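3.2 Listing wording and time to sale

The second part of the study looks at how homes in Flumcombe were described when they first came up for sale, and whether the wording had any link with how long they took to sell. We used 459 listings placed by two firms, Fodari and Macaraeg, which between them handle most of the terraced and semi-detached houses in the town. Flats above shops were left out, as were homes sold at auction.

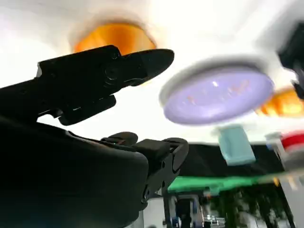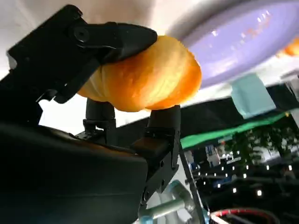
Figure 2. Black gripper, two views from one occasion.

Does a longer description help a house to sell faster?
In our sample it made very little difference. Once asking price and number of bedrooms were allowed for, long and short descriptions were followed by much the same wait before an offer was accepted.

What did matter was the kind of detail given. Two of the authors (Gosling and Purba) read each description separately and marked every phrase as either checkable or general. A checkable phrase is one that a buyer could test on a visit, such as the direction the garden faces, the age of the boiler or the width of the driveway. A general phrase is one like "deceptively spacious" or "must be seen". Where the two readers disagreed, a third (Dawber) made the final choice. Most disagreements were over the word "modernised", which some agents used for a new kitchen and others for little more than fresh paint. We counted it as checkable only when the work was named.

Listings with a high share of checkable phrases tended to go under offer sooner. The effect was clearest for terraced houses, where many homes on the same street share a floor plan and buyers have few other ways to tell them apart. It was weak for detached houses, and for bungalows we had too few cases to say anything useful.

There were also differences between the firms. Fodari asks sellers to fill in a form before the first visit, and its descriptions carry more facts about heating, windows and parking. Macaraeg leaves the wording to the branch. Its listings were more varied and used more general praise, although the fastest sale in the sample was one of theirs.

Bickerstaff then spoke to 8 buyers who had bought through one or other firm. They were asked what they remembered of the listing before they booked a viewing. Parking came up most often, followed by the size of the second bedroom. Hardly any could recall a phrase of praise, and one buyer said she skipped the opening paragraph of every listing as a matter of habit.

Some limits should be kept in mind. Agents may write fuller descriptions for homes they already expect to sell well, and our data cannot separate this from any effect of the wording itself. Price cuts were recorded only where the listing was changed online, so cuts agreed by telephone are missing. We also had no record of the number of viewings. A comparison with Brornosska, where listings follow a set template, is taken up in Section 4.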